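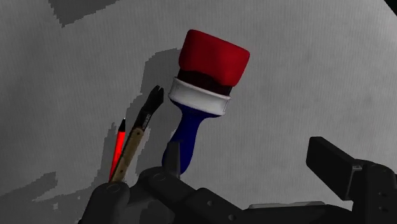

Prodstead scene pack for arm training, anyone paying for this?

4 min read · 14 comments · 3 shares

gravelpit
My trial of the Prodstead subscription runs out Thursday and I have to decide if I'm keeping it. The pitch is 800 household props and 200 rooms, all simulated, drop in your arm and go. I want tabletop pick and place for a Kulkarni controller we're stuck with until at least December. The props load fine. The rooms are, let's say, ambitious. Has anyone gotten a policy out of this that did anything useful on a real bench?

tin_lizard
Yes, and I'd keep it. Brushes and hand tools are the best part of the pack. Long thin things lying at odd angles, close enough together that the planner has to think about it. My old set was cubes. I got extremely good at cubes.

Oddment33
Counterpoint: the shadows. Have you looked at the edges on them? They go down like a staircase. I turned the shadow setting up as far as it goes and all I got was a warmer office.

tin_lizard
Depth only here, so I couldn't care less about shadows.

Oddment33
Must be nice. Some of us have a color camera and a boss.

gravelpit
Color camera here too, sadly. What about the rooms? I can't work out who they were decorated for.

tin_lizard
Somebody with brick to use up. There's a long write-up on the Nendenum board from a person who ran the rooms with a Franka. Pasting the useful part.

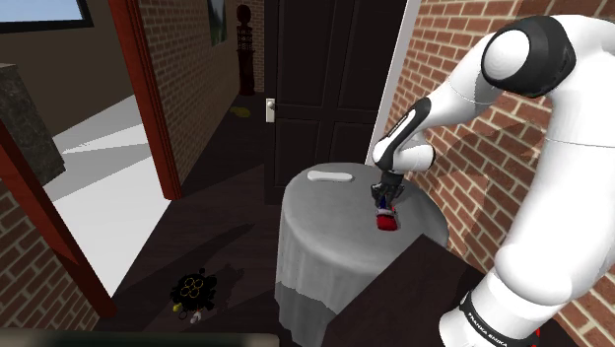

By Nomvula Motaung | 6 min read | 33 comments

I went in expecting to dislike the rooms and came out disliking only the defaults. The round table with the gray cloth is a decent test. Small objects near the right side are easy to get over from the arm's side. The far left is where my reach checks started failing, and I moved the base twice before I admitted the table was the thing to move.

The clutter beyond the table is a matter of taste. Brick walls, a paneled door, a carved statue at the end of a corridor. I asked support whether I could switch off the statue. I could, one room at a time, by hand. There are 200 rooms.

gravelpit
OK, that last bit is going in my email to them.

Oddment33
So her review is "fine once you've fixed it." Same as mine, with better manners.

tin_lizard
No, she kept her subscription. You kept yours too, I've seen your invoices thread.

Oddment33
I kept it because Sarus charges more and their cups fall through the table.

fnkosi
Fatima Nkosi here, I do the integration side at a shop that uses both. Sarus fixed the cups. The rooms are still plainer, and for a color policy I'd start plain and add the brick later. For hand tools I'd stay on Prodstead. Check the collision shapes on anything with a notch or a claw before you train, a couple of mine came in as solid lumps.

gravelpit
Solid lumps explains my entire weekend. Going monthly, then, and I'm leaving the statue on.

Oddment33
You'll be back.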